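Furtună Stationery
Frequently asked questions: pencil cases

How many pens fit in a soft case?
Our answer is 20, if they're slim and you never need to find a particular one. Eight is a more comfortable number. Anything with a fat rubber grip counts double, and highlighters count as luggage.

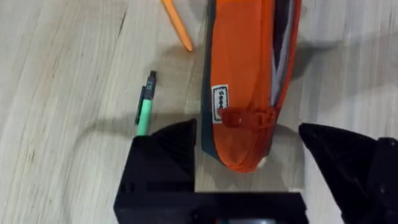

Do I have to put everything in it?
Keep out whatever you use all day. One pen is plenty for most desks, and a pocket clip gives it somewhere to go when you stand up. The mint-green pen beside the orange case has a black one, which also keeps it from rolling off toward the radiator quite so often. The rest can stay zipped up until you remember you own it.

Why is the zipper stuck?
Nine times in ten it has eaten a bit of lining. Back it up gently, hold the fabric flat, and try again. Pulling harder is popular and keeps our repair shelf full. If the teeth are dry, rub a pencil tip along them. You should have one handy. 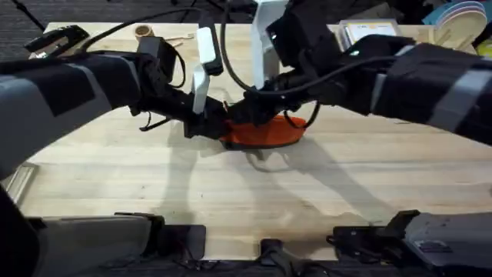 Orange on a light wooden tabletop.

Which color should I get?
Orange, if you lose things. Dark gray, if you'd like to lose them in a more dignified way. We stopped stocking beige in July after the third customer came back to report that theirs had vanished on their own desk.

Can I wash it?
Empty it first. All of it, including the eraser crumbs and the receipt from Daler. Turn it inside out as far as the seams allow and use cool water with a little dish soap. 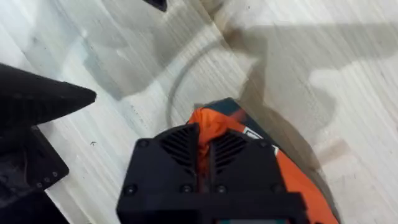 Squeeze the water out without wringing, then pull the corners back into shape with your fingers. Leave the zipper open overnight. Ink stains will fade to a color we can only call experienced.

Will it go back to its old shape after being squashed?
Usually. Soft cases forgive a backpack. 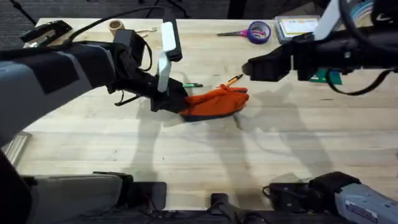 Lay it flat, smooth it from the middle outward, and give it a day with a few pens inside. A hardback book on top helps with stubborn creases.

Can I return a case I've already used?
Within 2 weeks, yes, provided it's clean. Please check for your own pens. The Tarko jar on our counter is full of other people's.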